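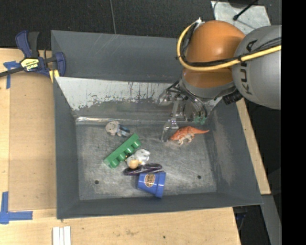 The big gray bin, with a toy dinosaur in it

Hi! I'm looking for people to come and sort toys with me at Pikside, and if you've ever enjoyed emptying a junk drawer you should keep reading.

Pikside is a small toy exchange on the ground floor of the old Parura building. Families drop off what their kids have outgrown, we sort it and check it, and other families take it home. Last year we passed on 3,000 toys, and I did far too much of the sorting by myself (my knees would like a word about that). So I'm putting a sorting group together and we start in March 2021.

What you'd be doing: everything that comes in gets tipped into a metal bin on a table. You take things out one by one, look them over, and decide where they go. Animals and dinosaurs have their own shelf, then there's vehicles, building sets, dolls, puzzles, and a box I've labeled "what is this" that fills up faster than I'd like. Broken stuff goes to Ledesma, the repair shop across the street, and they send back whatever they can fix.

The bins are old and pretty scratched up, but they're great to work from - wide at the top with sloping sides, so you can get both hands in. You can stand or grab a stool, whatever suits you.

You don't need any experience. I'd like people who can come for two hours at a time, twice a month, and who don't mind getting a bit dusty. It helps a lot if you know your toys! Last time I put half a train set in with the building blocks and had to go through the whole shelf again.

There's no wage, sorry, but Jernus is covering a $51 travel card for everyone who signs up through August, plus coffee, tea and decent cookies. Sorters also get first pick of one toy per visit, for a kid or for yourself - I won't ask. You need to be 16 or over, and under-18s should bring a note from a parent.

To join, write to the Pikside desk, Room 343, Parura building, or stop in while we're open and ask for a sorting form. Tell me which mornings or afternoons work for you and whether you can lift a full box. If you can't, that's fine, just put it on the form and I'll set you up at the puzzle table, where there are 100 jigsaws waiting for someone patient to check the pieces.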